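4.2 Rest days and closing lines

We next looked at whether the closing line already accounts for short rest. The sample covers 86 regular season games in which one team was playing on the second night of a back-to-back and the other was not. Lines came from two bookmakers, Paltholm and Wallusbridge, and were taken at tip-off. Where the two differed by more than 3 points, the game was left out.

Rested home teams covered slightly more often than the line implied, but the gap was small and disappeared once travel distance was added to the model. Totals behaved differently – the under was favored in games with a late Saturday start, mostly through weaker fourth-quarter scoring.
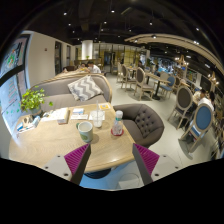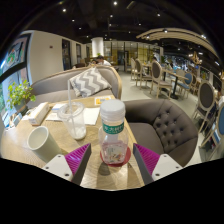 Figure 2. Round red coaster and small plastic bottle with a green label band on a light wooden table.

The fourth-quarter effect was checked against the Hoshino play-by-play files, which record substitutions to the second. Bench minutes rose for the tired team in both halves, and its starters took fewer shots at the rim late in games. Bettors following a game live from a café table, with a drink on a coaster like the one in Figure 2, would see only part of this, as the broadcast box score does not separate shots by distance. In-play prices at Paltholm moved little before the final 40 seconds of the third quarter. The Jornivley ratings, which use season averages only, missed the drop altogether and were not used in the model described in Section 4.3.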